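Reading Room at Tusuvden Community Library Reopens With New Tables

The main reading room of the Tusuvden Community Library reopened to the public in April following the replacement of its worktables and open shelving. The room had been closed while the old furniture was removed and the floor beneath it repaired. Regular hours have resumed, and the doors open at 9:30 a.m.

The new furniture was supplied by Gumede, a joinery workshop in the neighboring town of Atden. The order consisted of 20 tables and 26 shelf boards, all in pale wood. The library asked for plain surfaces without inlays, cable openings or printed labels, so that the tables can serve for reading in the morning and for craft classes in the afternoon.
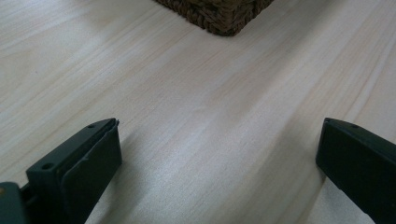

Storage was the second part of the project. Patrons had long asked for a simple way to keep class materials close at hand without filling the tabletops. The library has chosen woven baskets for this purpose, and the dark brown of the braided fiber stands out clearly against the light wood. Yarn, paper and children's picture cards will each be kept in baskets of their own and returned to the shelves at the end of every session. The plastic bins used previously have been passed on to the Turkia branch, where they will hold donated magazines.

Italo Parisi, who manages the library's buildings and furnishings, said the choice of materials followed a survey of patrons conducted last year. The library received 1,348 responses. Roughly 55 percent of those who answered asked for lighter furniture and fewer fixed partitions.

"The old tables were heavy and very dark, and the room felt smaller than it is," Parisi said. "People wanted a place where they could spread out their work and see what they were doing."

The grain of the wood has been left in view. On one board it rises in a set of nested arches, with fine straight lines running along either side – a pattern that the library had asked the workshop not to cover with paint or dark stain. 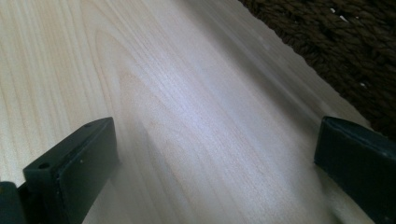 Use and Care of the Tables

Patrons are asked to place a mat under paint, glue and ink. Mats are available at the front desk at no charge. Drinks with lids remain permitted in the reading room, but food does not. Spills should be reported to staff promptly and should not be treated with household cleaning products.

Baskets may be moved from table to table during a class but may not be taken out of the room. Groups that wish to reserve tables for the summer term should apply in writing at the front desk. Existing reservations made before the closure remain valid.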